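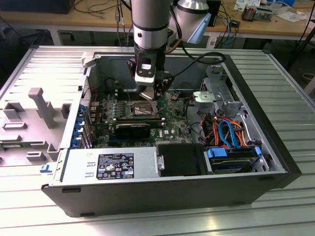
A desktop computer with its side panel removed.

Skollberg has a government again, but who is governing?

By Sunil Begum

When the new council of Skollberg finally elected its mayor in December, the applause in the chamber was polite and rather short. It was already past ten in the evening. Some of the members had put on their coats before the result was read, and the representative of the Farmers' League was looking for her gloves under the bench. After four months of negotiations, the city had a majority, a program and a budget that will probably survive until the spring.

For a visitor who comes from a country with two large parties, as I do, it is difficult to explain what took so long. The election itself was calm. The Social Democrats lost votes in the harbor districts and won a few back in the suburbs. The Conservatives grew, although less than their posters had promised. What changed was the space between them. Six parties now sit in a chamber which for a whole generation had been shared by three, and none of the old combinations gives a majority anymore.

The arithmetic was known on election night. The consequences were not. In the first weeks the Social Democrats behaved as if they could still choose their partners, and invited the others one after another to the party house on Espinoza Street, a brick building with bad heating and very good cake. The Greens came twice. The Liberals came once and afterwards gave an interview in which they complained about the tone. The Conservatives did not come, since they had sent out their own invitations for the same afternoon.

I have followed coalition talks in several cities, and there is always a moment when the program stops to matter and the persons begin. In Skollberg this moment arrived with the question of the ferry.

The ferry to Morkthorpe

Morkthorpe lies on the other side of the sound. It is a separate municipality with its own mayor, its own school and a strong opinion of itself. Many of its inhabitants work in Skollberg and take the early boat, and for years the two councils have shared the cost of this boat under an agreement that was renewed without debate. Last year Morkthorpe asked for a later departure in the evening. Skollberg answered that a later departure means another crew, and that another crew has to be paid by those who want it.

In the campaign the matter was hardly mentioned. Then the Harbor List, a new party founded by former Social Democrats, made the evening ferry a condition for any cooperation. The larger parties were surprised. They had expected demands on housing or on the price of childcare, where everybody had already prepared figures and compromises. On the ferry they had prepared nothing.

“We were told that it is a small thing,” said a councilor from the Harbor List, when I met her in Moketti, the café behind the town hall where a good part of the city's politics is made. “But a woman who cleans offices until nine o'clock has to sleep at her sister's place. For her it is not small.” She asked me not to write her name, as the negotiations over the remaining posts were still going on. Then she greeted two members of the opposition at the next table and asked one of them how his knee was.

It is easy to make fun of such a condition, and the regional newspapers did it with pleasure. I think they missed something. The Harbor List had understood that a small party in a coalition disappears if it is responsible for a little of everything. It needed one thing that could be seen, with a timetable, so that in the next campaign a candidate can stand on the pier and point at it.

A majority of four

The coalition that was presented in the end consists of four parties: the Conservatives, the Liberals, the Farmers' League and the Harbor List. Together they have two seats more than they need. The Social Democrats, who are still the largest group in the chamber, go into opposition for the first time since the present town hall was built.

How did it happen? The version of the Conservatives is that they listened better. The version of the Social Democrats is that the Harbor List was bought with a boat. Both are a bit true. The former mayor, a patient man with a background in the teachers' union, could not forgive the colleagues who had left his party, and he said so in a meeting where he should have spoken about crew costs. Several people who were in the room describe it in the same way: a long silence, then somebody asking if there was more coffee. The next day the Harbor List was talking with the Conservatives.

The result is a coalition in which the partners agree on taxes, disagree on building land and avoid the subject of refugees altogether. The agreement is long. It contains a whole chapter on the wooden houses along the river and a single sentence on how decisions are made if the partners cannot find a common line. According to that sentence, the group leaders “seek a solution in the spirit of trust”. An experienced clerk at the town hall read it to me twice, the second time more slowly.

The Farmers' League may become the most uncomfortable partner. It is strong in the villages that were merged into the city against their will, and its voters do not care for the ferry at all. They want the snow removed from the side roads before the school bus comes. Its group leader signed the agreement last and did not stay for the photograph.

What the opposition is waiting for

On the benches of the Social Democrats the mood is better than one could expect. Younger members say openly that a pause will do the party good. For too long the important discussions were held among the same persons, and the lists of candidates were ready before the members had coffee in their cups. A new leader will be elected at the congress in the spring. Until then the group votes as it used to, that is, together and with some sighing.

The Greens have the more difficult role. They were closer to power than ever before and have nothing to show for it. Their voters in the old town wanted them in the government, their members in the university district feared exactly this. At the last open meeting, the discussion about whether to support the budget lasted until the rented hall had to be closed, and was continued on the stairs.

From the outside, one is tempted to see in all this a decline. The large parties shrink, the small ones multiply, and a mayor must telephone half of the evening to get a bus stop moved. I have heard this complaint in Skollberg many times, most often from people who did well under the former arrangement. Yet participation in the election was higher than in the previous one, and the public gallery, which I remember as a place where pensioners warmed themselves, was full on the evening of the vote.

The first real test will be the building plan for the northern shore. The Liberals want apartments there, the Farmers' League wants to keep the fields, and the Conservatives have promised something to both. The plan was on the agenda for the first session of the new council and was moved to the second. The group leaders still have to agree on a date.

The evening ferry, meanwhile, is in the budget. The new departure leaves Skollberg at a quarter past ten, with a trial period until the summer. In Morkthorpe the council has thanked its neighbors for the decision and asked, in the same letter, about the weekends.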